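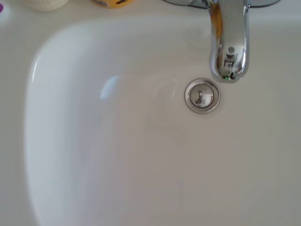 Rechercher sur le site OK

Compte rendu — réunion technique d'octobre, aides à la mobilité

Ouverture à 14 h 30. Le compte rendu précédent est adopté sans modification.

1. Déambulateur Tarnon
Freins à câble : l'essai d'endurance du lot 42 est achevé, sans rupture de gaine. Jeu latéral des fourches avant supérieur à la tolérance sur deux châssis — retour chez Miston pour reprise des paliers.

2. Lève-personne Zemis
Le vérin électrique est retenu en version 24 V. La notice doit préciser la procédure de descente manuelle. Traduction à relire avant diffusion.

3. Approvisionnement
Commande de 647 embouts antidérapants confirmée auprès de Sveinbjörnsson. Délai annoncé : 30 jours. Le devis des sangles, à 2 335 €, est ajourné faute de certificat de charge.

4. Divers
Étiquetage des batteries à reprendre selon le nouveau gabarit.

Séance levée à 16 h 10.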